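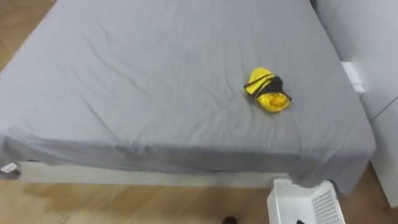

Strip and tidy robots in staff housing: anyone seen the hours work out?

Board: Housekeeping and Laundry > Equipment and Software

graysheetgary
Posted 2/8/26
I clean at the Drummond, which is long-stay apartments plus a block of staff housing, 231 beds all told. Management is bringing in the Munen for strip and tidy. It goes in first, picks up whatever is lying on the bed, puts it in the basket, pulls the sheet. Then one of us comes in for bathroom, floor and making up. The sales sheet says 11 minutes saved per room. My shift lead got told we'd be "freed up for guest-facing work." We have no guest-facing work. They're tenants, they're at their jobs.

Picture at the top is the kind of bed I mean. One thing on it, sheet half hanging off, basket at the foot. I'd be done with that before the door closed behind me. So where do the 11 minutes come from?

linencart_5
Does the 11 include somebody wheeling it to the room and setting out the basket? At my last place it did not. We had one for corridor deliveries, different make, and the savings were all figured from the moment it started moving.

graysheetgary
Sheet doesn't say. I asked. I got the same sheet again with a nicer cover.

mopandglow
I'm going to be the unpopular one. My wrists are shot from pulling sheets and picking stuff up off beds and floors all day. If a machine wants to do that part, let it. I don't care if it takes twice as long so long as it isn't me bent over the mattress.

graysheetgary
Fair, and if they sold it that way I'd be less sour. But the pitch is fewer people on the floor. Your wrists get a break from one job and then do the other jobs in twice as many rooms. Making up is where my back goes, and it doesn't make up.

turndown_tess
We've had Munens since May. Mixed. The good: it is steady with plain flat sheets and it doesn't call out sick. The bad: anything that isn't obviously laundry or obviously not. Take that yellow and black thing on the gray sheet. Is it trash, is it clothes, is it somebody's good hat? I can't tell from the picture and I've been at this a long time. In the room I'd pick it up and know. With ours, if it can't decide, it flags the room and a person walks over. The walk never shows up in anybody's report.

linencart_5
How many flags a day?

turndown_tess
Worst week was 149 for the week. It has come down a lot. I won't pretend it hasn't. But for the first stretch we had one attendant who did nothing except answer flags, and she was still down as "available" on the schedule.

bldg_ops_nw
Manager here, go easy. We use Ruta for room assignments and you can set flag calls up as their own task, so the minutes get logged against a name. It takes one afternoon. If your site hasn't done that, the problem is the setup and not the robot.

turndown_tess
We have Ruta. We asked for that. We were told it would "clutter the board."

bldg_ops_nw
Then push again, in writing. I can't defend that one.

mopandglow
Also look at the sheet in the picture. One corner is nearly on the floor and some of it is over the edge of the basket. Does the thing grab the right end? Or does it pull the basket over?

turndown_tess
Ours has done both. The fix they gave us was "place the basket clear of the linen." So now there's a person going in ahead of the robot to move a basket. I timed myself doing that and then just stripping the bed while I was in there. I'm not posting the number because my boss reads this board, but draw your own conclusions.

bldg_ops_nw
You're comparing one bed with one bed. The case for it is that it keeps going after your crew has left. We run ours on empty units in the evening and the morning people walk into stripped rooms. They like that. I did ask them.

graysheetgary
Did you ask them before or after the schedule came out?

bldg_ops_nw
After. We also didn't replace two people who left, and I should have said so up front.

linencart_5
Well, there it is.

mopandglow
Still rather have it than not. My vote hasn't changed.

graysheetgary
Update. Puletti is the outfit doing our install and they had a rep in the break room with cookies. I asked three things. Who pays when it bins something a tenant wanted, does the setup time count in the 11, and do room quotas go up. Answers were "that's covered in onboarding," "great question," and "that's for your property." Our property manager was standing right there and said it was for Puletti.

Trial is five rooms to start. I'm keeping my own sheet, start and finish for every one, basket included. Tess, if you still have a blank of whatever you log flags on, could you send it to me?

turndown_tess
Sent. Write down the walking too.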